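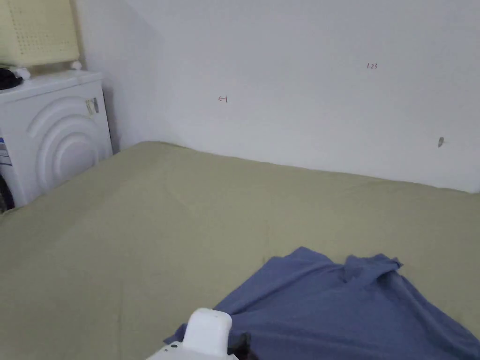 5 min read

Home Build Handout 4: picking up cloth with a hand-held gripper

Read before you come to the bench. Bring your printed parts, your small screwdriver and the wiring sheet from handout 3. If your fingers still rub when they close, fix that first, see the end of handout 2.

What we are doing today: getting the Testa gripper to take hold of a shirt, lift it, put it down. No arm yet. You are the arm. The motor, the fingers and the camera are all the same ones that go on the arm later, so anything you learn by hand carries over.

Why cloth first

Blocks are easy and they hide mistakes. A block sits where you left it, and a sloppy finger gap still grabs it. Cloth folds away from you, slides, bunches up. A bad gap shows up on the first try.

Also everyone has a shirt.

Work surface

A bed with a fitted sheet is fine. Pull it flat. Pick a sheet in a different color from the shirt, green under blue works well, white on white is hopeless. The mattress gives a bit when you press, so you can come in low without jamming the finger tips. On a hard table you will want foam under the cloth, otherwise the motor stalls.

One piece of clothing at a time. Drop it, dont arrange it. If you smooth it out you are practicing on a shirt that doesn't exist.

Finger gap and closing speed

Open gap: 39 mm between pads, measured at the tips. Wider and the tips splay, narrower and you can't get over a thick fold.

Closing speed: start slow. In the Luangrath settings file the line is close_rate, leave it at 1,000 for this session. People always turn it up. The cloth just squirts out in front of the fingers.

Grip hold: default is ok for a T-shirt. Jeans need more, we get to that next time.

Check the finger screws before every run – they work loose, and a loose finger feels exactly like a bad setting. Half of the "my code is broken" messages in May were a screw.

The approach

Two ways in. Try both, write down which one you liked.

Edge pinch. One finger goes under the hem, the other comes down on top. Good clean hold on one layer. Hard to find the edge by camera when the shirt is in a heap.

Peak pinch. Find a raised fold, straddle it, close. Much easier to hit. You get several layers and no idea which ones. Fine if all you want is to move the thing from A to B, bad if you want to fold it after.

For both: come down straight, stop, THEN close. Closing while still moving drags the cloth and the tips end up pinching sheet as well. 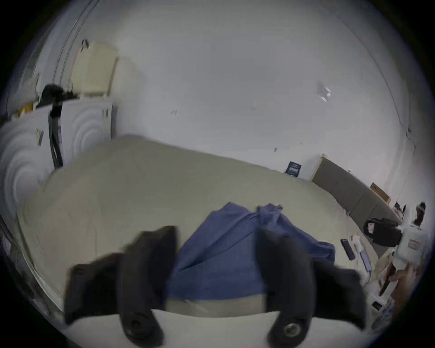
What the gripper camera gives you

The lens is very wide, so straight lines bow out near the rim and you get the whole room along with the fingers. Washers, tripod, bench, bag on the floor, whoever is standing off to the right. The cloth only gets the bottom middle part. So:

– Crop before you do any color matching. A blue sign on the wall is blue too and a simple threshold will happily pick it.
– Both fingers should be in view, left and right, leaning in toward each other. If you only see one the mount is twisted.
– Don't measure anything out near the rim. Distances there are junk until you run the calibration (handout 6).
– Black pads on blue cloth seperate nicely. Black pads on a black shirt, no.

Logging

Each try gets one line: surface, garment, edge or peak, held yes/no, note. Keep the misses. The shared log from the Brornby workshop and the Grostport evening group is at 2,221 lines now and the misses are the useful part, so don't tidy them out. Use the same words for garments as the list on the shared drive, "tee" and "t shirt" and "top" all count as different things to the script.

If it goes wrong

Slips right away: clean the pads, lint kills them.
Grabs the sheet: you went too deep, raise up a finger width.
Motor buzzes and won't close: power off, open by hand, look for a thread round the shaft.
Closes but crooked: finger screws, again.
Camera freezes: cable. Tape it to the body with some slack at the connector.

For next time

Same shirt, both approaches, ten tries each, log lines uploaded before class. Bring one heavier item, towel or jeans. Arm mount parts go to print this week so check your plate says revision 4 and not the old one with the short tabs.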